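3.2 Produce categories and the trouble with tomatoes

Sorting groceries looks like the easy part of a household food survey. The Kodcombe diary asked 124 households to write down every item they brought home, and the instructions ran to a single page, which we considered generous. By the end of December we had 3000 entries and very little agreement on what counted as a vegetable. Tomatoes appeared under fruit, vegetable, salad and, in one stubborn diary, "sauce." Chili peppers did nearly as badly. Several people filed them with spices, on the reasonable ground that no one in the house would eat one whole.

Earlier work offers limited comfort. The Ustov scheme sorts by plant part, so a cucumber is a fruit and anyone who disagrees is wrong. The Sakai scheme sorts by the meal at which a food is eaten, and it holds up well until somebody has banana for dinner. We tried both on a subset of the diaries. Under Ustov, coders agreed with one another and with none of the shoppers. Under Sakai, they agreed with the shoppers and then argued among themselves until lunch, itself a category.

We settled on 9 groups, named in the words the households used. Items that could sit in two groups were given a main group and a second one, and the second was kept in the data file even when it embarrassed us. Lemons, for instance, are fruit by main group and "things for cooking" by second group. Pineapple is fruit in both, except on pizza – a matter we leave to others. Mixed bags were split into their contents wherever the diary allowed it, and otherwise coded by whatever the household had listed first.
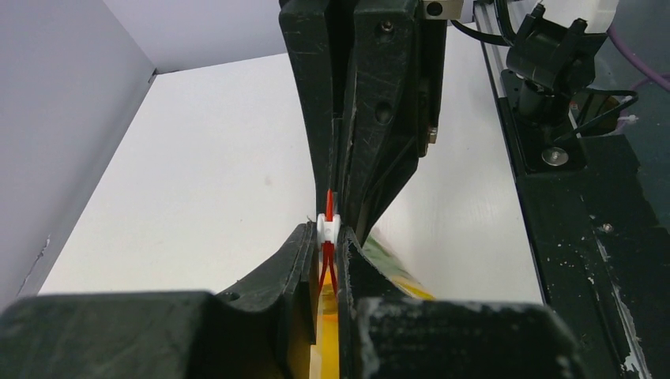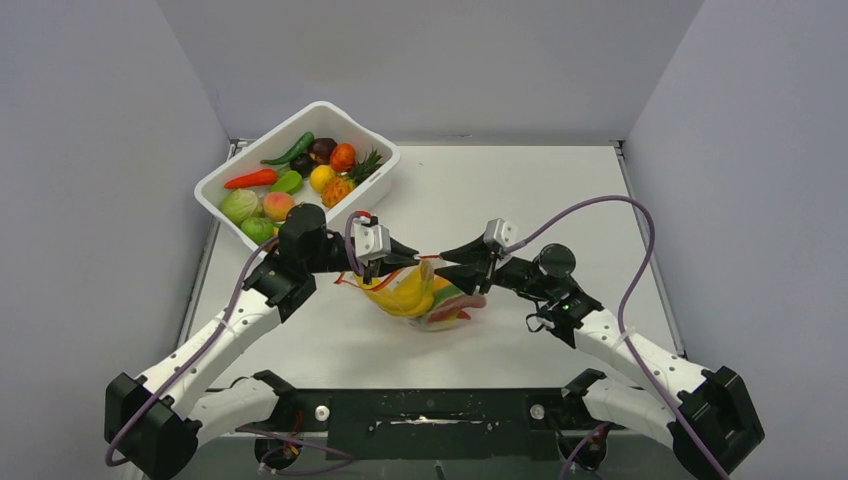 Figure 3. First, a small white spool with a red strip between black gripper jaws; second, toy produce, tray and clear bag.

3.3 Agreement between coders

Each diary was read by 3 coders working apart. Where two agreed, their choice stood. Where all three differed, the entry went to a meeting at Haditz, and the meeting went on. Most of the disputed entries involved avocado, olives or the word "greens," which one household used for broccoli, lettuce and a bag of lime candy. We coded the candy as candy. The household has not been told.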